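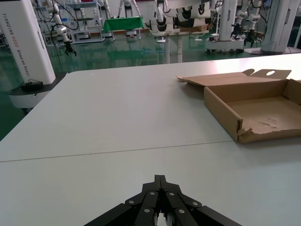

Ein Kopfhörer ist kein Joghurt

Meinung

Mein ältester Kopfhörer ist ein kabelgebundener Sikska, den ich im Studium gebraucht gekauft habe. Er hat inzwischen das dritte Paar Ohrpolster und ein neues Kopfband. Klanglich ist er nicht mehr das, was man heute für das Geld bekommt, die Höhen sind etwas rau und der Bass endet früh. Aber er läuft, und wenn morgen das Kabel bricht, läuft er übermorgen wieder.

Mein Delenix mit Bluetooth und Geräuschunterdrückung hat neu mehr als das Dreifache gekostet. Nach nicht einmal vier Jahren hält der Akku noch für die Fahrt ins Büro, für die Rückfahrt meistens nicht mehr. Die Treiber sind in Ordnung, das Gehäuse hat ein paar Kratzer, die Geräuschunterdrückung arbeitet wie am ersten Tag. Der Akku ist verklebt. Der Kundendienst bot mir keinen Tausch an, dafür einen Gutschein über 40 Euro auf das Nachfolgemodell.

Ich halte das für einen Mangel am Produkt und finde, dass es in Tests auch so stehen sollte. Wir schreiben lange Absätze über die Mitten und die Breite der Bühne, wir messen den Frequenzgang und vergleichen drei Firmware-Versionen. Ob man an die Zelle herankommt, erwähnt kaum jemand. Ich nehme mich davon nicht aus. In meinen eigenen Texten steht bis vor Kurzem zum Akku nur die Laufzeit, und die gilt eben für ein neues Gerät.

Das übliche Gegenargument lautet, ein verschlossenes Gehäuse sei kleiner, leichter und besser gegen Schweiß geschützt. Bei echten In-Ears lasse ich das gelten, jedenfalls zum Teil. In einer Hülse von der Größe einer Bohne ist wenig Platz für Schrauben. Bei einem Bügelkopfhörer überzeugt es mich nicht. Unter dem Polster ist Raum genug, und dort sitzen bei vielen Modellen ohnehin schon Schrauben. Cardoso macht es bei der neuen Serie so: Polster abziehen, vier Schrauben lösen, Stecker ziehen, neue Zelle einsetzen. Der Ersatzakku kostet 49 Euro. Billig ist das nicht, aber es steht ein Preis im Shop, und man kann bestellen.

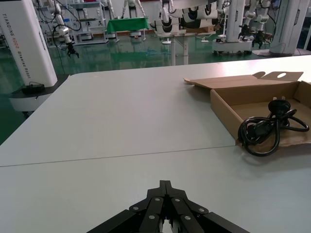 Karton auf hellgrauer Tischplatte, im Vordergrund ein schwarzer Greifer.

Bei den Ohrpolstern sieht es etwas besser aus, wenn auch nicht überall. Polster sind Verschleißteile, Kunstleder bröselt, Schaumstoff sackt zusammen, und damit ändert sich der Klang deutlicher als durch manches Zubehör, über das in Foren gestritten wird. Trotzdem gibt es Hersteller, die für ein Modell jenseits der 1000 Euro nach wenigen Jahren keine Originalpolster mehr liefern. Dann bleibt der Nachbau. Gikeo fertigt brauchbare, ich habe zwei Paar davon im Einsatz, nur sitzen sie minimal dicker, und der Abstand zum Treiber stimmt nicht mehr ganz. Wer wegen der letzten Feinheiten so viel Geld ausgegeben hat, sollte sich darüber ärgern dürfen.

Mir ist klar, dass Ersatzteile Geld kosten. Sie müssen gelagert werden, und die meisten Käufer fragen nie danach. Viele wollen nach drei Jahren sowieso etwas Neues, das ist ihr gutes Recht. Ihr alter Kopfhörer könnte dann aber noch jemand anderem dienen – auf dem Gebrauchtmarkt ist ein Bluetooth-Modell mit müdem Akku praktisch unverkäuflich, während mein alter Sikska dort immer noch gehandelt wird.

Verbindliche Zusagen würden schon viel ändern. Auf die Packung oder wenigstens auf die Produktseite gehört, wie lange es Polster und Akku gibt und was sie kosten. Ein Kopfhörer für 100 Euro darf dabei bescheidener ausfallen als einer aus der Spitzenklasse. Derzeit ist es oft umgekehrt: Die einfachen Modelle lassen sich öffnen, die teuren sind glatt und fugenlos.

Für meine Tests habe ich daraus eine Konsequenz gezogen. Seit September steht am Ende ein Abschnitt zu Ersatzteilen, mit Preisen, soweit ich welche bekomme. Antwortet ein Hersteller auf die Anfrage nicht, schreibe ich das dazu. Beim Delenix warte ich noch.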